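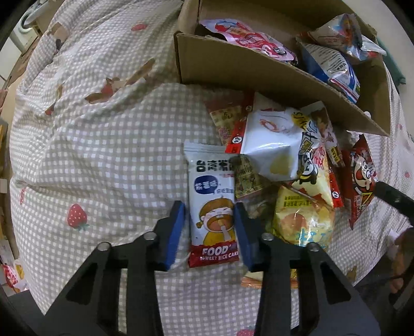 We went to the Endex snack fair on Sun 1 May. It is held in two exhibition halls next to the railway station, and it is open to the public on the last day only. Tickets were 17 euros on the door, with under-tens free. I had been meaning to go for years and had always found out the week after.

The doors opened at ten and there was already a queue down the ramp. It moved quickly. You get a paper map at the entrance, but the stand numbers on ours didn't match the ones hanging from the ceiling in the second hall, so we gave up on it and walked up and down the aisles.

Hall 1 was mostly frozen things. Ice lollies, frozen yoghurt, sorbets, and a lot of fruit dipped in chocolate. The best stand for me was Nerari, a small company that makes fruit bars with very little added sugar. I tried the mango and the sour cherry. The mango was soft and a bit bland. The cherry was sharp and tasted like the fruit, and I went back for a second one after lunch. They sell boxes of 20, which is no use if you came by train and have a two-hour journey home.

Next to them was a row of high-protein ice creams. I eat a fair amount of this kind of thing in summer and I would like it to be better than it is. Two of the tubs were chalky. The Dubey one was good, particularly the coffee, and it scooped properly without being left out first. The tub says 34 grams of protein, but that is for the whole tub, so check the serving size if it matters to you.

At half past eleven we went to a talk on freezing fruit at home. The room was full and warm and the microphone kept dropping out. The parts I heard were useful. Dry the fruit well, freeze it in one layer on a tray, then bag it. Berries keep their shape better if the tray goes at the bottom of the freezer. Bananas should be peeled and sliced first, which I learned the hard way some years ago.

Lunch was poor. There were 3 food vans in the yard, all with long queues, and the only seats were on a low wall in full sun. We had cheese toasties and a bottle of water each. If I went again I would bring sandwiches.

Hall 2 had the dry snacks: crackers, nuts, roasted chickpeas, seaweed, popcorn. It was louder and more crowded, and many stands had run out of samples by two o'clock. Vilasell still had plenty. They roast chickpeas in olive oil and the plain salted ones were the best I have had, very crisp and not dusty. The paprika ones were too smoky for me. I bought four bags at the fair price and have since seen them in a shop at home for less.

Bags can be left in the cloakroom by the main door, but it closes an hour before the halls do. Toilets are upstairs only, and the lift is at the far end of Hall 1.

There is a smaller autumn edition in October, with more baking and fewer frozen stands. Tickets for that one go on sale at the end of the summer.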